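Grasp point jumps from the snack bag to the basket
Posted in Perception and Planning – November 23, 2020

Jana Sauerland
Hello all. I am working with a tabletop arm and one wrist camera, and the planner is our own fork of Zondatley. The task is simple: pick the snack bag, put it into the basket. The segmentation gives me a mask for the bag, and from the mask I compute a grasp point at 15 Hz. When the gripper is still far, the point is stable. When it comes near, the point jumps to the right, to the packages in the basket, and the arm starts to turn there.
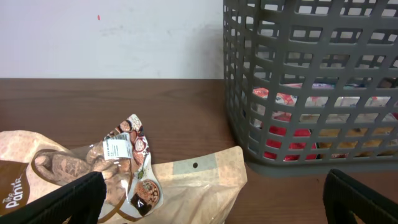
Wrist camera view near the bag, gripper open.

I have recorded 1092 images of this approach and in 100 of them the mask includes pieces of the basket contents. I already tried a higher confidence threshold, but then the bag is lost completely in many images. Is it better to retrain, or can I solve this in the planner? I would like to keep the basket where it is.

Gregor Sutherland
Have you checked your lighting? I had similar trouble once and a lamp fixed it. Also update your drivers.

Jörg Kramer
I would not retrain yet. The contents of your basket are seen only as small colored patches through the holes, and your bag has also many small printed parts – the photos of nuts, the barcode sticker, the round picture. For the network these can look quite similar when the camera is close.

What helped in our setup at Birker: first, split the mask into connected components and keep only the one which overlaps most with the mask from the previous image, after you have moved that one by the known camera motion. Second, mask out your own fingers. The left finger covers a part of the bag, and this can cut the mask in two, so close the gap before you choose the component. Third, lock the target when the approach begins and let the planner reject any jump larger than the finger opening.

If it still jumps after this, please look at the timestamps of image and arm pose. Ours were not synchronized, and I searched for the error in the wrong place until December.

Jana Sauerland
Thank you, Jörg. The fingers were not masked. I did this and the overlap check, and the jumps are gone in the recorded data. The real arm I will test next.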